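Subject: Re: [textiles-care] Lint and specks on pale work surfaces

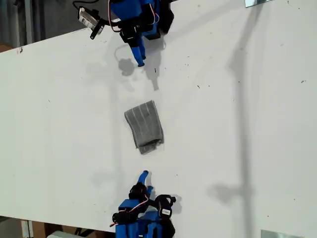

Folded grey cloth on the white table, dark specks on the surface.

On Monday, August 20, 2018, the Sinby list member wrote:
> We changed detergent in January and the grey cloths still shed.
> Is it the wash or the dryer? Load is 36 cloths, warm, full spin.

Probably the dryer. At Redunside we ran two loads through the same wash and line-dried one. Lint off the line-dried load was 15 grams lighter after the fifth cycle. Fabric softener made no difference to the colour or the shedding.

Check the filter housing too - the Humphreys units have a second screen behind the first, and ours was blocked solid. Drop the load to half and skip the softener for a month.

Fivovstead has the 272 gsm cloth in grey if you need to replace any.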